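Rivville Gumwood

Rivville Gumwood is an amateur soccer club from the river town of Rivville, known to nearly everyone in the district simply as the Gums. The club plays in green shirts and white shorts, and for most of its life it has bounced happily between the second and third tiers of the regional league, never quite rich enough to stay up for long and never quite poor enough to fold.

History

The club grew out of a works team at the old Gumwood furniture mill, whose employees used to kick a ball about on the loading yard during their lunch break. When the mill closed its doors the players kept the name, partly out of affection and partly, the story goes, because the shirts had already been paid for. They moved to a sloping field on the east bank of the river and joined the league the following November, taking the place of a side that had dropped out in midseason.

Those first years were hard ones. Gumwood lost 31 league games before recording a win, a stretch that older supporters still talk about with a strange sort of fondness. The run ended on a wet Thursday evening against Bundgaard Athletic, with a single goal that went in off a defender's knee, and the two clubs have been friendly rivals ever since.
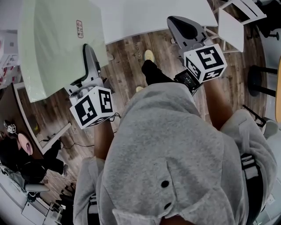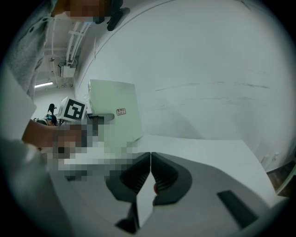 Ground

Home games are played at Molunetti Park, named for the bakery that once stood beside the main gate and that lent the club the money for its first proper changing rooms. The ground has one covered stand with 788 seats, and grass banks on the other three sides where families like to spread out blankets when the weather allows. The slope runs down toward the river end, and visiting teams have complained about it for as long as anyone can remember. An effort to level the field was started once, but the money went to drains in the end, and most regulars seem quite glad of it.

The record attendance came in a cup tie against Bundgaard, when the banks were so full that the gates had to be shut well before kickoff. Gumwood lost that day after extra time.

Rivalry with Bundgaard

The meeting of the two sides is called the Ferry Game, after the boat that used to carry supporters across the river before the bridge was built. They have met 50 times in the league, and the winner takes home a dented brass ship's bell, which is rung from the stand after each home goal until the next meeting. In the event of a draw the bell stays where it is, a rule that has caused a fair amount of grumbling on both banks.

Colors and nickname

The green shirts were chosen to match the mill's delivery wagons. A yellow away kit was worn for several seasons and then quietly dropped, though it still turns up in the crowd on cup days. Supporters chew mint gum before kickoff as a nod to the nickname, and the kiosk behind the stand sells it alongside the hot pies.

Club records

Most goals in a season: 42
Longest run without a win: 31 league games
Seats at Molunetti Park: 788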